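Workshop > Groups > Arm Build > Minutes

Search the minutes Go

Calendar Tool Bookings Minutes Members Contact

Arm Build Group, minutes of the June meeting

We got going a little after 7 p.m., once the last of the chairs had been carried through from the wood shop and everybody had something warm to drink. There were 12 of us this time, a very nice turnout for a summer evening, and a special welcome to the folks who came over from the sewing side to see what all the talk was about. The minutes of the last meeting were read and accepted, with one fix: the spare power supply belongs to the workshop and was never on loan from Niritz.

Where the build stands

Most of the talk was about the arm, as it should be! The base is bolted down on the Plondance bench, and the two lower joints now turn without the grinding we all complained about in spring. The wrist is still waiting on a bearing from Odetti. We ordered 6, they sent 2, and the rest are promised but we have no firm date. It was agreed to carry on with the software in the meantime and not let the evenings go to waste.

That led us into the simulator, which went up on the big screen for the better part of the evening. The group has been bringing the arm down over a few block-like things on the tabletop, slowly, and stopping to look at where the fingers are before going any lower.

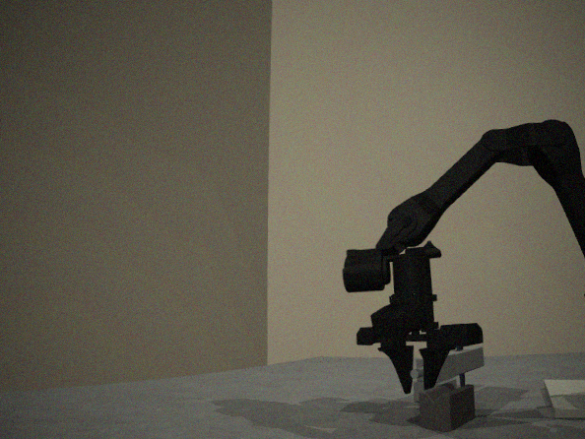
There was a long and friendly discussion about how close is close enough. One view was that the fingers should come down straight and stay well clear of everything until the last moment, and another was that we are being far too timid and will be at this until Christmas. We settled on keeping the careful approach for the simulator and looking at the speed again when the real wrist is on. Someone also asked whether the simulated table is at the same height as our real one. It isn't quite, as the bench got new feet over the winter, so the bench will be measured properly and the file put right before the next session.

Cables and safety

The stop button has been moved to the front of the bench where a person can reach it sitting down, and everyone who tried it liked it much better. The cable along the floor is still a nuisance. We would like to run it under the bench, and the offcuts of trunking left over from the Van der Merwe shelving job should be about long enough.

Money

The bearings are paid for. A request to buy a second set of motor drivers was talked over and put off until we know whether the ones we have run warm under load. Nobody objected, though there were a few wistful faces.

To do before next time

Measure the bench and update the table height in the simulator
Write to Odetti about the missing bearings
Fit the trunking under the bench
Label the drawer of small screws, please, whoever has the label maker

Thank you to those who stayed behind to sweep up. We closed a bit before ten and will meet again next month at the usual hour, in the same room.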